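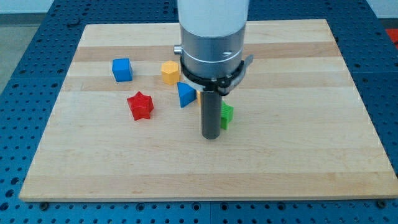
Before the arm: what I'm going to talk about and what I'm skipping

(Slide up while people sit down. Start without waiting for the back row.)

Hi everybody. So I'm the person who filled in the forms. If you came for the control talk, that's Doğukan Kozan at 2:30 in the same room, and he'll show you way more motion than I will. I've got a spreadsheet and a lot of feelings about table mounts.

What I want to go through is how we planned the equipment for one bench — one arm, one table, a stick for pushing things and a handful of colored blocks — and where the planning went wrong. I'm skipping software licenses completely. I'm also skipping how we picked the vendor for the arm, which took a whole winter and would put you all to sleep.

The first budget

(Next slide: version one of the sheet. Let them laugh at the font.)

Version one had four lines on it. Arm, computer, camera, "misc." I'm not kidding, I wrote "misc" and put $600 next to it, and I felt pretty grown-up about it because it was a round number and nobody asked me any questions.

Then look at what's on a working bench. The arm comes down over a board, the board is fixed to a perforated table, there's a tool on the arm held by a bracket, and there are blocks to push. Of all that, my first sheet had the arm. Everything else was in "misc." The table alone ate it!

So the rule I'd give my past self is to budget the bench and put the arm in it as one line. We went from four lines to a page and a half, and the total hurt more, but it stopped growing every month after that.

The table

(Stay on this one a while. This is where the questions come from.)

I tried very hard to not buy the blue table. I had a perfectly nice desk picked out, and I was going to drill it. Doğukan said please don't drill the desk, you'll want to move things, and I said we're never moving anything. We moved things in week one.

A grid of holes is what you're paying for. You bolt the board down, you decide it should sit a little farther over, you unbolt it, you bolt it back. With the desk I'd have had a row of sad holes and a wobble.

We got ours from Elden, in panels. Ask any supplier how the panels ship, because ours came on a pallet that didn't fit through the lab door, and we paid the freight company a second time to come back with someone who could split it. That second trip was $274. It has its own line on the sheet now, called "door." Measure your door.

The board

The wooden board on top was the cheapest big thing on the bench and I nearly forgot it. You want something flat and replaceable between the tool and the metal, and you want to be okay with it getting scratched. Buy two at once. Ours came from Furnby, and when we went back for a second one, the size had been dropped and we had to have one cut.

I'd also tell you to look at the wood grain before you buy. Ours has pretty strong stripes running the long way, lighter and darker. I like how it looks! But if your camera is going to be picking out objects against it, test with a sample of that board under your own lights before you order the full piece. We didn't plan for that test, and it took a few days of somebody's time, which is also money even if it never shows up on my sheet.

The end of the arm

(Pause here. Ask who has priced a gripper. Usually a few hands.)

Okay, so this is my favorite part, because it's where we saved. The plan had a two-finger gripper in it from Grerach. Good product, nice people, long quote. And then we sat down and wrote out the tasks for the first phase, and every single one was pushing. Slide the star over by the cube. Move the green one to the other side. Nothing in phase one gets picked up.

You can push with a rod. So we have a rod, straight down off a bracket, and that's the tool. We moved the gripper to phase two and the money stayed in the account, where it turned out to be very handy for the door.

Two cautions. Make sure the flange and bracket you buy now will take the thing you want later, or you'll pay for mounting twice. And get spare rods. I put 2 on the order and should have put more, they're cheap and the shipping costs more than the part.

The blocks

People laugh when I get to this slide, but the blocks took three rounds of approval. They're small plastic shapes — a cube, a star, a hexagon, that kind of thing, in strong colors. Purchasing thought I was buying toys, and I can see why.

What worked was writing down what they're for. I changed "blocks, assorted" to "test objects for pushing tasks, color and shape coded" and it went through the same afternoon. Write your descriptions for the person who approves them. That person has never seen your bench and has forty other requests open.

Also, buy more sets than you need on the table at one time. Things roll under benches. If one shape goes missing and the replacement is a slightly different red, somebody will be in your office talking about it.

Things with no picture

(Quick. Read the list, don't explain unless asked.)

Power where the bench will stand
Cable covers
Hex keys, in a box with a lid
Somebody's hours to level the table
Insurance rider for the arm
A second emergency stop for the far side
Training, and coffee for training

I had the training down as free since our installer, Tokgöz, included a day of it. The day was free. Everyone's day off their regular work wasn't, and two of the groups asked to charge it back to us. Fair enough, really.

The second "misc"

The final sheet still has a misc line. It's still $600. I kept the number on purpose, partly out of stubbornness, and so far it's covered bolts, a lamp and a label printer. We review it in December along with the gripper decision, and if the pushing work runs long I'll argue for leaving the gripper where it is.

(Leave the sheet up. Link to the blank copy is on the handout by the door. Questions until they need the room, then send the hard ones to Doğukan.)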